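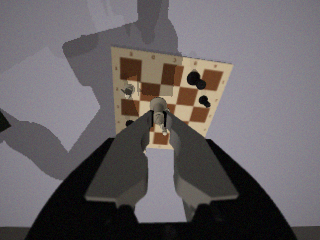 Mustdale compares gripper fingers on a chessboard

29/06/2018, Nomwood. Mustdale has started a simulated comparison of finger pads for its two-finger gripper, Bonsu. The task is to take hold of small chess pieces without disturbing the others. The plan has 44 runs for each pad, all with the same controller from Imalico.
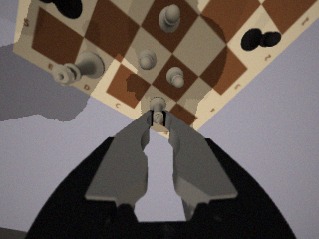 By the Editor
Mustdale Press Office

A pawn is a difficult object for us, as its body is narrow and its head is round. The pads must close on it with care. Results will be published on our website.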